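Wuvus parts kits - frequent questions

How are the parts sorted?
Each kind has its own yellow bin: small parts with wire leads in one, round red boards in another. The steel tray stays in the center.

Can I put two boards in one bin?
Yes, if they lie flat. Please do not stack them.

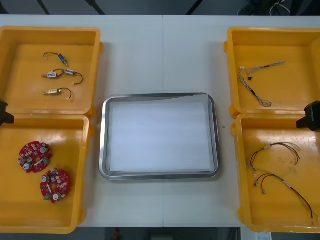
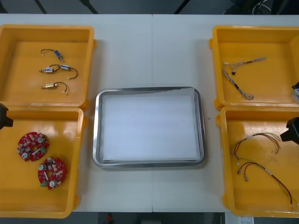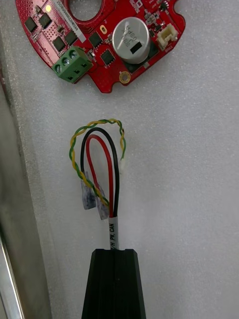 Sorting table with yellow bins (first two pictures) and a red board with its green terminal block (third).

How do I hold a board?
By the edge, with clean hands. Do not pull on the tall capacitor.

The wires of my parts are tangled. What to do?
Open them slowly, starting from the white connector - never pull from the part.

Who can I ask about a missing part?
Write to Valentina Cáceres at our Kisdale store and give your kit number.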